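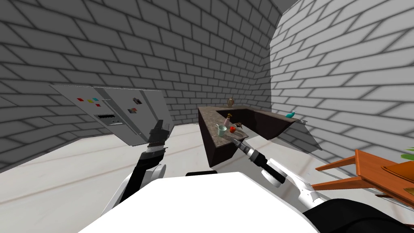
¿Cuántas demostraciones hacen falta para enseñar una tarea de cocina por teleoperación?
Depende de cuánto cambien los objetos de sitio entre una toma y otra; con posiciones casi fijas, 100 demostraciones limpias suelen dar para empezar.

Foros > Robótica > Aprendizaje por demostración
Publicado por wenceslao_acuna el jueves, 1 de marzo de 2018

wenceslao_acuna
Abro hilo porque en Olivares no nos ponemos de acuerdo. Trabajamos en simulación, con un robot de dos brazos en una cocina con nevera y encimera en L. Lo llevamos con dos mandos, uno por mano. Somos cuatro operadores y cada uno mueve los brazos a su manera. La política entrenada con todo junto se queda dudando antes de cerrar la pinza. ¿Filtráis por operador o lo metéis todo?

nele_dewulf
Yo filtraría. En Plevard entrenamos con el operador más constante y añadimos a los demás después, de uno en uno. Mira también las pausas: si alguien se para a pensar con la pinza abierta, el modelo aprende a pararse.

ignacio_g
No estoy de acuerdo. Si filtras tanto, te queda una política que solo conoce un camino. Recorta las pausas y deja la variedad. ¿Qué cámaras le pasas?

wenceslao_acuna
La de la cabeza y las de muñeca. Pongo una de muñeca.
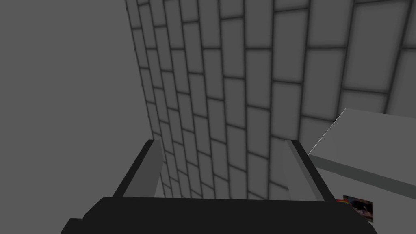
Cámara de muñeca, pinza abierta y sin objeto.

nele_dewulf
Con una vista así el modelo tiene pared de ladrillo y poco más. Si la otra cámara no le ayuda, es normal que dude.

homa.kiani
A nosotros nos pasó en Ulelby con brazos reales, guiándolos a mano. La mano del instructor salía en las imágenes y hubo que repetir la sesión. Con mandos te ahorras eso, pero pierdes el tacto. Para agarrar un vaso sigo prefiriendo el guiado a mano.

ignacio_g
En simulación no hay brazo que agarrar, Homa.

homa.kiani
Ya. Lo digo por si luego lo pasan al robot.

wenceslao_acuna
Subo otra, con más cosas a la vista.
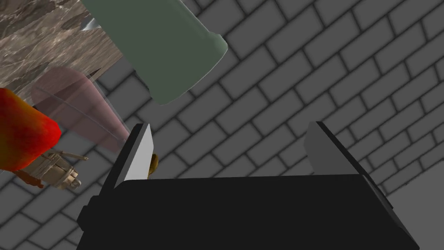 ¿Conviene grabar también las correcciones del operador?
Conviene, siempre que se marquen aparte, para poder entrenar con ellas o sin ellas y comparar.

ignacio_g
Eso mismo. Nosotros las guardamos con una etiqueta y solo usamos el tramo desde que el operador corrige hasta que cierra la pinza.

nele_dewulf
Yo las quitaría en la primera tanda. Sigo pensando que el problema son los cuatro estilos.

wenceslao_acuna
Voy a entrenar dos versiones, una con un solo operador y otra con todos y las pausas recortadas. Cuando las tenga pongo los resultados en este hilo.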